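Two-Armed Robot Joins Chair Line at Wedov; Works Council Says the Case Is Still Open

9/2/21 – Furniture maker Wedov has put a two-armed robot from Nitari on one bench of its chair line. The works council, which agreed to the trial, wants it known that agreeing is a long way from being convinced.

Nitari's sales material promises that people will be "freed for better work." Nobody has yet told the 63 employees on the line what that work is, or what it pays.

"We were shown a slide with an arrow going up," said Deividas Petrauskas, who chairs the council. "I asked what the arrow was measuring. I'm still waiting."

Under the agreement, no one loses hours before the end of November. Each assembler gets 15 hours of paid training, and the council sees the stoppage log every week, including the stops that get cleared by hand.

The job on trial is dull and hard on the wrists: holding a white chair upside down by its seat frame, legs in the air, and keeping it steady.
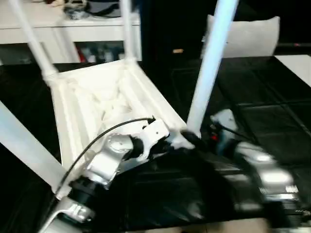

Management calls this the easy part. The council agrees, and asks why the easy part needed a budget bigger than last year's for new benches.

"If it saves backs, fine," said line lead Aigars Jankauskaitė. "Show me the sick days, then we'll talk."

The council will publish its own findings after the trial.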